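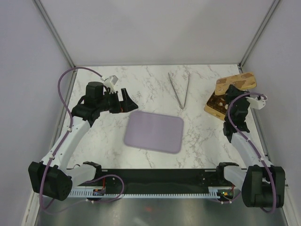
Questions I get about the two-arm bench

Is this a kit?
Partly. The arms came as parts from a batch that a few of us at the Salley workshop ordered together, and the rest is my own doing. The purple cable was what the store had left (I've grown fond of it!).

How long did it take you?
I quit counting evenings at 123. The arms themselves went together fast. Cable routing ate most of December, and I redid the clips twice after a loop snagged on an elbow joint.

Why marble pattern on the tabletop?
I liked it, and I still do. It's shiny, though, so you get bright spots in the wrist camera view that move when the arm moves. If you're starting fresh, go matte.

What do you have it pick up?
Chocolates, mostly, with a plain lavender tray for it to put them on. The tray is nice and big, and with a low rim like that you can be off by a bit and still land inside.

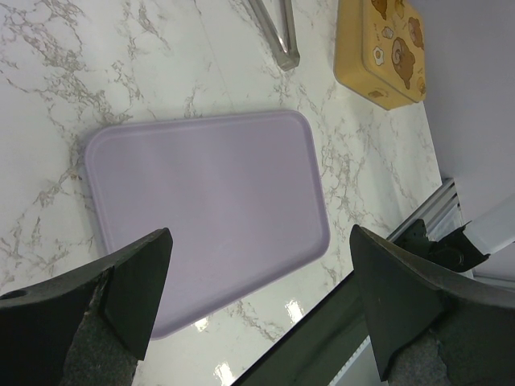
I keep the tray slightly crooked on purpose, too. When everything sat square to the table my program got lazy and fell apart the first time I bumped something.

Do you use the grippers by themselves?
Sometimes. The black fingers are fine for bigger stuff, but they're chunky next to a chocolate sitting down in its well. For those I go with long thin metal tips, and then alignment gets fussy, so plan on a slow Thursday night of nudging numbers. 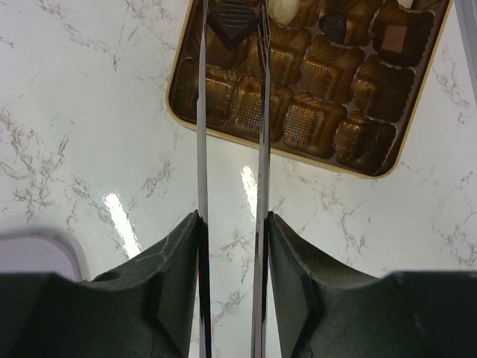 Vesela Georgiou wrote in to say that she slows her arm way down for the last inch before it closes, and that this did more for her than any new fingers. I've copied her, and I'd pass that one along to anybody.

Can I come see it?
Sure, evenings after seven. Ring the side bell, the front one's dead.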